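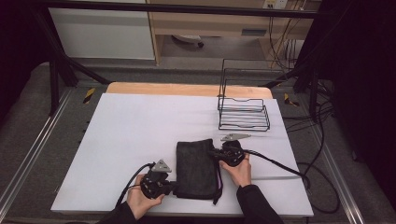
1/ Equipment budget, the annual thread
It's February so I'm back in the spreadsheet. We want a second station for the handheld gripper work and I have to get the number to Isamu Hattori before he closes the list. Follow along if you like watching someone price cables!

2/ The grippers themselves are the easy line. Two per station, plus one spare pair shared between both. Brukarel quoted us fast and I've got no complaints there.

3/ Cables, though. Last year I budgeted zero for replacements (I know, I know) and we went through 7. This year they get their own row, and I'm asking for the longer ones.

4/ Table frame: Fasthorpe wants $474 for the rail and post kit, braces included, shipping not. Maruyama is cheaper but it's more than 40 days out and I'd like to be running before summer.

5/ Stuff I always forget: white boards for the tabletop, wire racks, pouches, curtains, power strips. All small, all from different stores, all a pain to expense. I'm lumping them into one line called "table stuff" and hoping for the best.

6/ Still stuck on the Prostico service plan. If you've paid for it, did you ever use it? We skipped it on station one and I go back and forth every time I open the quote.

7/ Sending it over tonight. Will post what gets cut.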